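Hulby Picnic and Everyday Set - bowls and tumblers in mixed colors

Sold by Erkumwood, kitchen and table
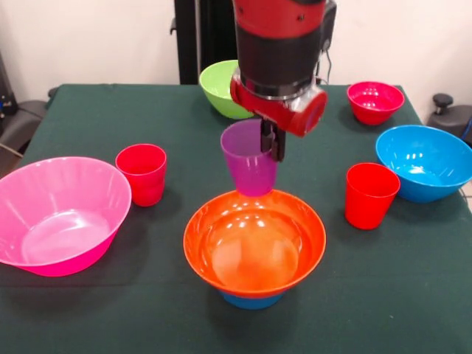

I've been selling tableware for a good while now and I still get more questions about the plastic stuff than about anything with a glaze on it. People feel a little sheepish asking, as if they ought to be shopping for stoneware. Please don't! I eat my own breakfast out of a Hulby bowl most mornings. The colors are the first thing everyone mentions, and I do love the orange bowl sitting in the blue one with just a thin line of blue showing underneath. The purple tumbler and the red one have the same tapered shape, narrow at the bottom and wider at the mouth, and the big hot-pink bowl has that flared rim and lets a bit of light through the sides. I put them on dark green cloth whenever I can, everything looks brighter on it.

What you get

The full set is 8 pieces, bowls and tumblers together, packed in one cardboard box with paper between the layers. Colors are mixed at the warehouse. You can leave a note at checkout if there is one you really can't live with and we'll try to swap it (no promises in October, when we're down to whatever is left from the summer). You can also buy the bowls and tumblers singly, see the bottom of the page.

The bowls

There are two shapes. The everyday bowl has sloping walls and a flat round base, so it's good for cereal, soup that has cooled down a bit, cut fruit, popcorn, beads, screws, whatever. The wide bowl is the shallow one with the flared rim. I use mine for salad and Ilse Buschmann, who packs most of our orders, uses hers for bread dough, and says it wipes out easily if you get to it before the flour dries on. The rim gives you something to hang on to when you're carrying it out to the yard with a door to open on the way.

The everyday bowls nest. I keep mine in one stack on the shelf above the toaster and they take up hardly any more room than one bowl would. If you put them away damp they will stick together a little. Give the top one a twist and it lets go.

The tumblers

Light, easy for small hands, and they stack too, though I wouldn't go higher than six unless your cupboard is deeper than mine. The plastic is slightly see-through on some colors and closer to solid on others, and it varies a bit from batch to batch. We had a purple run last year that came out nearly like grape juice and I kept two for myself. Sodeck makes a lid that fits, we don't stock it anymore but I still see it in other shops - the small size, the medium one just drops in.

Washing and care

Top rack of the dishwasher is fine. I'd skip the hottest program. Hand washing keeps the gloss longer, and please use a soft sponge, the green scratchy side will dull the inside of a bowl in a week. Tomato sauce can leave a tint on the lighter pink. A night in the sink with warm water and baking soda takes most of it out of mine.

No microwave, no oven, no boiling water straight from the kettle. I know someone is going to try the microwave anyway. Noel Mercado in our returns department has a shelf of bowls shaped like potato chips.

Shipping and stock

We have around 2,000 pieces in the back at the moment, counting all colors, so there's no need to rush unless you want all orange. Orders in before noon go out the same afternoon. Harms handles the bigger boxes for us and they call ahead if you put a phone number on the order.

If you're buying for a daycare, a camp kitchen or a big family reunion, write to Hauke Ostermann first. He does the bulk prices and he can put together cartons in one color, which the website can't do for some reason I've stopped asking about.

From customers

"Bought one set for the camper and went back for another for the house. My grandson will only drink out of the red one now." - Roswitha Sperling

"Good bowls. The wide one is bigger than I thought, measure your shelf. Color was pinker than on my screen but my wife likes it." - Traian Dinu

He's right about measuring. The wide bowl needs a proper shelf, and it won't stand upright in a narrow dish rack either. Mine lives on top of the fridge with the onions in it.

Also available singly

Everyday bowl, orange, blue or red
Wide bowl, hot pink
Tumbler, purple or red
Tumbler, orange (back in stock soon, item 364, you can sign up for an email)

Questions go to the contact form, I answer those myself, mostly in the evening.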